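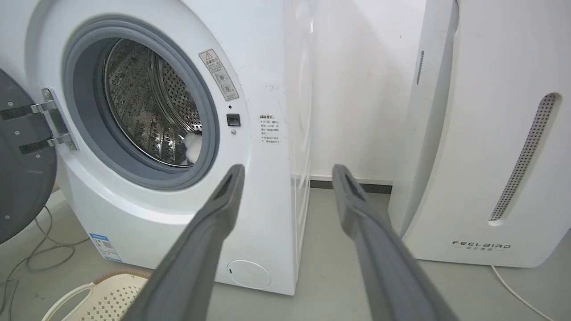

Laundry station, door open and a white fluffy item in the drum.

Working around the washer: gallery and house rules
Grustley site, page put together by Till Stüber and Zuweira Kpodo

These are the rules we use at the laundry station. They cover a robot working at a front loader in a space set up like a home. Most of them came out of small mishaps in November, when we moved the station over from Ivstead. A few were carried across from the Løken kitchen rules and reworded. New operators should read the whole page before their first session.

The door
Open the door by hand as far as the hinge allows before the arms are powered. Never use a gripper to push the door past its stop. Door contact is limited to 200 mm per second in the Pekska control settings, and the limit stays on during practice runs too. If a finger touches the rubber gasket, stop and check it for nicks. A torn gasket is a full stop for the day.

The drum
One item at a time. Soft items can hide a fold behind a drum paddle, so pull slowly and let go if the load reading climbs. The washer is unplugged at the wall whenever a gripper is past the gasket. We colour the plug tag orange so it can be checked from the operator's chair.

Cables and floor
Walk the floor before each session. Cables from neighbouring appliances count as ours while we are working, even if we did not put them there. Anything loose that an arm could catch gets moved or taped. Keep 600 mm clear behind the operator.

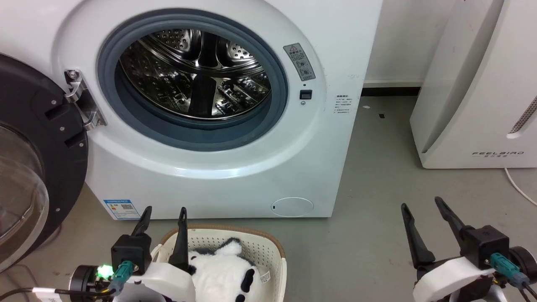 The basket goes in front of the machine and stays on the floor. Do not hang it from the door or balance it on a stool. Plush toys and other bulky soft things are fine as test items, but check the seams and tags first, and take out anything with hard eyes or a battery pack. Grip the body of the item, not the tag. If the basket slides when an arm touches it, back off and set it again by hand.

Two arms
Both arms may be over the basket only if the session sheet says so. Otherwise one works and the other waits to the side with its fingers open. Hands stay out of the basket until both arms are stopped and the second person has said "clear" out loud.

Records
Write down every stop, including the ones that seem minor. The log had 298 entries at the last review, and the gasket rule came straight from it. Finger pads are inspected every 500 grasps and the date goes on the sheet by the door.

Changes to this page go through Zuweira. The station is closed on Sunday for cleaning.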